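Panell hand gripper, rental kit no. 1611. Check before use, 11 Jan 2022. Filled in by Ileana Barbu, read by Tudor Bălan.

## Gripper

- [x] Fingers open and close without noise. *Comment: left one was slow in July, now is good.*
- [x] Pivot screws tight on both fingers.
- [ ] Blue pads, spare set in the case. *Comment: missing, I wrote to Vodville two times.*
- [x] Fingers open before approach to soft items. Bedding task, maroon cloth and "love" blanket:

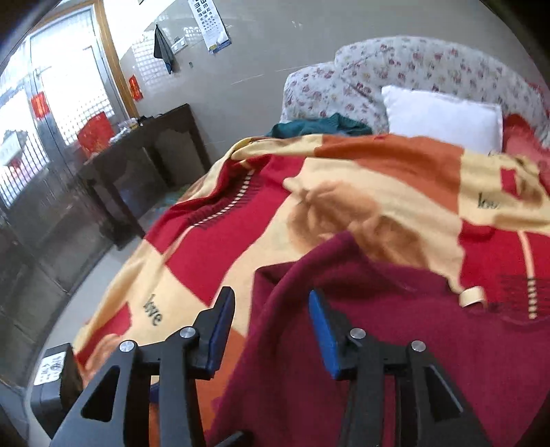
## Papers

- [x] Manual in English.
- [ ] Rental contract signed. *Comment: waits for Relu Cârstea. Please do not send the kit back before this.*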